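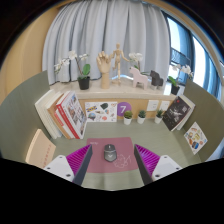

**From:** Beca Pugh
**To:** Gripper upkeep list
**Subject:** Re: pads creeping on the hand-held unit

Hello all, and thank you Rhydian for writing this up so carefully! I'm quoting the main part of your note so people who joined recently can follow along.

> Rhydian Bellis wrote:
>
> Our hand-held gripper at Lokow has started letting go of small things. Blocks are fine, but a computer mouse slides down and out as soon as I tip my wrist. I changed both magenta pads in August and they still look good to me, with the ribs nice and crisp. The left one can be pushed sideways with a thumb, maybe the width of a rib. I've tightened the screws in the base plates twice. Do I need new pads again, or is it the fingers?

I had the same trouble with ours at Enosby, and I went through a whole set of pads before I looked anywhere else, so please learn from my wasted afternoon. If the ribs are crisp, leave the pads alone for now and look at how they're seated.

What I do these days (and I've done it on all 6 of our units, so I'm fairly settled in my ways) goes like this:

1. Take the finger off the tool completely. I know it's tempting to work on it in place, but you can't see the back of the white plate that way.
2. Back every screw out and wipe the holes with a dry cotton swab. Ours had a surprising amount of gray dust packed in them.
3. Lift the pad and clean under it with a barely damp cloth. Let it dry overnight if you can stand to wait - I usually can't, and I give it 48 minutes by the kitchen timer, an odd number I got from Edwards and have never questioned.
4. Put the pad back, and start all the screws loosely before you snug any of them. Go back and forth across the plate, a little at a time.
5. Do the other finger the same way, even if it seems fine. A fresh side against a tired side pulls things crooked.

On tightening them twice: I'd guess the plate is now squeezed at one end and the pad is bulging a bit at the other, and that could be your creep right there. Loosen everything and start over before you order parts.

Then close the fingers slowly with nothing between them and watch the dark strips. They should come together evenly along their length. If one gets there first, note which one and tell us, and we can talk about shims. I have a little bag of them from Stakura and would be glad to mail you a few.

For a test I like a mouse on a mouse pad, at a desk, with the camera running so you can look back at both fingers later. Pick it up, tip it, set it down, 10 times over. I write the drops in the logbook next to the unit number (yours is 937, isn't it? I have it down as that from the last swap, but do correct me).

One question back to you, Rhydian: when you changed the pads, did you keep the old screws? Some of ours had worn heads and felt tight long before they were. I've put a few spares aside for you either way.

Warmly,
Beca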